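**Fault record, Cell 2, Platberg**

The report form allowed 50 words for cause, and the engineer had used 40 of them on the date and the serial number. She deleted everything and began again.

The cell had run 1,000 insertions for Prerden without an alarm. On the next one the left hand closed on a peg, reported a good grip and went on closing. The force limit should have stopped it. The limit was present in the file – she had typed it herself – but the controller had restarted overnight and loaded the default, a value Bristetent used for bench tests with no load. The peg split. The hand then carried out the remaining steps with nothing in it, correctly and on time.

She had been outside the guard. That went on the form too, under injuries: none.

The Jayawardena procedure asked for a restart, a check of the stored limits and a slow run at the board, with a person at the stop button throughout. She restarted the controller. It loaded the default again. She wrote the limit to the second memory block, restarted it twice more, and read back the same figure each time.

Then she set the speed to its lowest value, put her palm over the button and let the arms come in.
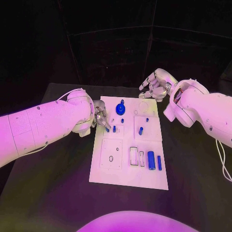
Why did the hand keep closing after it had reported a good grip?

The restart had replaced its force limit with the bench default, so the controller had no reason to stop it.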